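Crack Sealing and Water Entry in Urban Asphalt: a Comparison of Two Fillers

Pantelis Vlachopoulos
Final project, Pavement Materials module

1. Background

Cracks in an asphalt surface matter mainly for the water they let through. A sound surface course sheds rain to the gutter. Once it is cracked, water reaches the binder course and then the unbound layers, where it lowers the stiffness of the fine material. Traffic then bends the surface further at each pass and the crack lengthens. Sealing is cheap compared with resurfacing, but the published advice on which cracks to seal, and with what, varies a good deal.

The project compared two fillers supplied by Skonier, a hot-poured rubberised bitumen (referred to below as filler H) and a cold-applied emulsion (filler C). The question was how much water each lets past after repeated opening and closing of the crack.

2. Terms

Longitudinal cracks run with the traffic and often follow a construction joint or the edge of a wheel track. Transverse cracks run across the lane and are usually thermal. Diagonal cracks are harder to assign; settlement of a trench is one common cause. Branching or block cracking describes a connected network, in which the binder has aged and lost its ability to stretch. Fatigue cracking looks similar at an early stage but is confined to the wheel tracks and has a smaller cell size.

The distinction matters for treatment. A single crack can be routed and filled. A connected network has too much crack length per square metre for this to be worthwhile, and a surface dressing is normally preferred.

3. Method

Slabs were cut from reclaimed surface course from the Kaewsai depot. Each was split across the middle in three-point bending, set back to a gap of 7 mm and filled according to the supplier's sheet. Slabs for filler H were warmed with a heat gun before pouring. Slabs for filler C were dampened, filled in two passes and left overnight.

The filled slabs were mounted on the Gamo rig, which opens and closes the gap at a fixed rate. Each slab received 416 cycles at 20 °C. A collar was then bonded to the top face and a constant head of water of 80 mm was applied. Water passing through was collected in a tray and weighed.

Two slabs were discarded. One broke at a corner during clamping and the other had a collar that leaked along the bond line.

4. Results

Filler H stayed bonded to both faces in every slab tested. The tray was dry or held a trace of water too small to weigh reliably. Filler C separated from one face in most slabs, always at the top third of the depth, and water passed steadily once a continuous gap had formed. The separation was clean, with no emulsion left on the stone, which points to poor adhesion. The filler itself had not torn.

Dust is the likely cause. The slabs were brushed but were not blown out with compressed air, and the emulsion had a thin grey film on the detached side. A repeat with two spare slabs, blown out before filling, gave no separation, though two slabs are too few to settle the matter.

5. Limitations

The opening and closing was done at a single temperature. Real cracks are widest in cold weather, when the filler is also at its stiffest, so the rig was kinder to both products than a December night would be. No wheel load was applied. The gap had straight, nearly parallel faces, which a branching crack does not. Logging was done in Histska, which dropped readings when the sample rate was raised, so the early cycles have fewer points than the later ones.

6. Conclusions

Filler H kept water out under the conditions tested. Filler C did so only where the crack had been properly cleaned. For single cracks on roads where a heated kettle can be brought to site, filler H is recommended. Filler C may suit small repairs if compressed air is available. Neither product is recommended for connected networks, for the reasons given in section 2. Further work should repeat the cycling below freezing and include a wider gap.

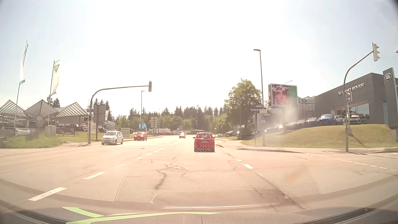
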